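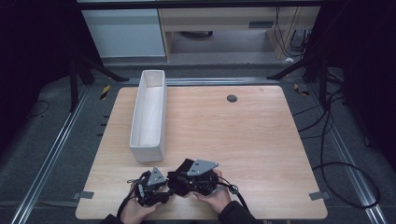 Pre-session check, hand-guided demonstration station 2
Futel, Cernville site
August 18, 2025
Checked by: Nathalie Willems

1. Tabletop taped to rail frame, lower corners — OK. Press the tape down again at the start of each shift.
2. Bin empty before first demonstration — OK.
3. Hazard markers at far corners — OK.
4. Gripper plates and fasteners tight — OK on left. Right plate took a quarter turn on one screw.
5. Gripper cables free through full arm reach — OK.
6. Floor cables clear of walkway — NOT OK. Loop on the right side is a trip risk. Tie back to the rail.
7. Storage for up to 512 demonstrations — OK.

Comment, R. Koster: Item 6 was also open last time. Please close it before the Wike task starts in September. Operators swap after 3 sets.

2 comments | 6 shares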